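My first go at roller blinds in the lounge was a mess. I measured once, in a hurry, and ended up with two blinds that scraped the sides every time they went down. Round two went a lot better, so I'm writing it all out while I still remember it!

Start with the width. Measure at the top, the middle and the bottom, and write down the smallest number (mine was 39 inches, and I'd have sworn it was more). If you're mounting inside the window opening, take off a little for the brackets. I got mine from Gistlow, and they want the opening size and do the subtracting themselves, so check before you order or you'll do it twice like me. 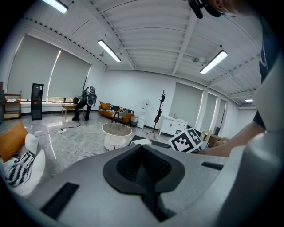

Gray blinds down, long white sill or counter underneath.

Next come the brackets. Hold each one up, mark the holes in pencil and put a level across before you drill anything. I used 2 screws per bracket. Then pop the pin end in first, push the other end up until it clicks, and give it a gentle tug.

You'll still get a bit of light along the edges with this kind of blind. It doesn't bother me in a lounge, but for a bedroom I'd go for an outside mount and let the fabric overlap the wall.

If the fabric creeps to one side as it rolls, pull it all the way down and stick a small piece of masking tape on the tube, on the side it's moving away from. Roll it up and check again.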